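Visita a la cooperativa textil Tawfik: del vellón a la prenda doblada
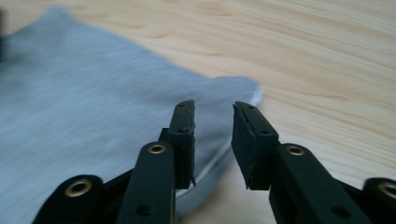

Fuimos en agosto, con un grupo pequeño de la asociación de tejedoras a la que pertenezco. La cooperativa ocupa un antiguo molino a las afueras del pueblo, a 2 kilómetros de la parada del autobús por una pista de tierra que en verano se hace larga. Conviene llevar agua. Hay sombra en el último tramo, pero poca.

Nos recibió Hanane Bennani, que lleva la parte comercial y también las visitas. Empezó por el almacén de lana. Compran a ganaderos de la comarca y clasifican a mano, por finura y por color. La lana más basta se vende para relleno y aislamiento. La fina se queda en la casa. El año pasado entraron 2225 kilos y, descontando grasa, tierra y restos vegetales, la merma fue grande, como en todas partes. Hanane no quiso dar el porcentaje porque depende mucho del ganadero y no le gusta señalar a nadie.

El lavadero no estaba en marcha. Lavan por tandas, dos o tres veces al mes, y el agua la calientan con una caldera de biomasa que instalaron hace poco. Vimos las cubas y el secadero, que es una nave abierta por los lados con bastidores de malla. Preguntamos por los detergentes y nos enseñaron las garrafas. Una compañera apuntó la marca, yo no.

La sala de cardado sí funcionaba y hacía bastante ruido. Mohcine Zerouali maneja las dos cardas y las repara él mismo. Según nos contó, lo difícil es encontrar la guarnición de púas; la última vez tuvo que esperar cuatro meses. La hiladora es posterior y da menos problemas. Trabajan sobre todo dos grosores, uno para punto y otro para telar, y cada bobina lleva una etiqueta con la partida de lana y la fecha de hilado.

Para mí lo mejor fue el taller de tinte. Usan granza, gualda e índigo, y tienen un muestrario de 395 madejas pequeñas colgadas por orden, cada una con su receta detrás. Nesma Cherkaoui, la tintorera, repite cada receta cuando cambia la partida de lana, y si el tono se va demasiado abre una ficha nueva. Los azules le dan más trabajo que los demás. Sacó un cuaderno con las pruebas de solidez a la luz, hechas en una ventana orientada al sur, y se veía bien cuáles aguantaban y cuáles no. Los amarillos de gualda salían mejor parados de lo que yo esperaba.

Los telares están en el piso de arriba. Son cuatro, de los cuales uno se reserva para muestras. Tejen mantas, chales y una tela lisa que venden por metros. En una mesa larga repasan los nudos, lavan otra vez la pieza ya tejida y la planchan con vapor antes de doblarla. El repaso lo hacen por las dos caras y puede llevar una mañana entera en una manta grande.

La visita termina en la tienda. Los precios me parecieron razonables para lo que es: la madeja de punto sale más barata que en las ferias y las mantas son caras. Hay un cajón de retales que se venden al peso y allí se nos fue media hora. No aceptan tarjeta en importes pequeños.

Algunas cosas prácticas. La visita dura unas dos horas y hay que reservar por teléfono. Los grupos no pueden pasar de doce personas porque la escalera del taller de arriba es estrecha, y quien tenga dificultades para subir se queda sin ver los telares. No hay cafetería. Nosotras comimos en el pueblo, en la plaza, y volvimos en el autobús de las cinco y media, que llegó con retraso.

En primavera hacen una jornada de esquileo abierta al público. Hanane nos dijo que avisan en el tablón del ayuntamiento y por correo a quien deje su dirección. Dejamos la nuestra.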